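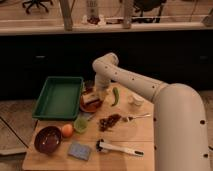 Drolero table-clearing arm: questions about the dropped grip fault

Why did the arm let go of things?
The gripper opened when it shouldn't have. The short version is that the arm lost touch with its controller for a moment, and on getting it back went to its start-up position, which on this model means fingers open. Anything being held at the time fell. Griffiths, who supplied the arm to us, first called this "a brief loss of hold". We call it dropping things.

How often did it happen?
We logged 565 pick-and-place runs before we stopped. The arm let go early in 53 of them. That is a good deal worse than the figure in the sales leaflet, which was measured with one kind of plastic block on a bare table. Ours has bowls, cups, cutlery and food on it, as tables do.

Was anyone hurt?
No. A bowl broke on the floor and a fork landed near someone's foot. We still treat it as a safety matter, as the next thing to fall could be a knife or a mug of tea.

Does it only affect heavy items?
We were told so at the start and we don't believe it. The log has drops with a sponge, a small cup and a dish of food. Weight may make the result messier, but we see no sign that it causes the fault.

Is it the finger pads?
That was the first theory, and we changed the pads 2 times on the strength of it. The drop rate stayed where it was. If your supplier offers you new pads as a cure, ask to see their numbers first.

So what is the cause?
The best answer we have is the cable between the arm and the Skastoretti control box. Bending it by hand near the plug gave us the same fault on demand. Griffiths accepts that the cable is "a contributing factor". We would like to hear what the other factors are - so far nothing in writing has reached us.

Won't the software update fix it?
Partly. Version 3 tells the gripper to keep its last position after a lost signal, so it should stay shut. That deals with the falling. It does nothing about the signal being lost, and an arm that freezes halfway across a table with something in its grip is a different problem and not a small one. We have asked for a proper alarm as well as the update. The present one is a light on the control box, and our control box is under the bench.

Does the emergency stop still work during the fault?
Yes, it is wired separately. Be aware that on the older software pressing it also opens the gripper. We found no mention of this in the manual. It is in the service notes, which you have to request.

Can I carry on using mine?
We can't decide that for you. If you do, keep to light, unbreakable things, leave out knives and hot drinks, and keep hands and feet away from the table while the arm is moving. Check the cable near the plug before each session, and stop if the arm pauses for no reason.

Will you go back to using it for the Trikolholm trial?
Not before the new cable is fitted and we have repeated the full set of runs with the same mix of items. Griffiths has suggested a shorter test. We said no.

Who pays for breakages?
Under our agreement, the supplier, if the log shows the fault at the time of the drop. Logging is switched off when the arm arrives, so switch it on.

When will this page be updated?
When the cable comes. We were promised it for December.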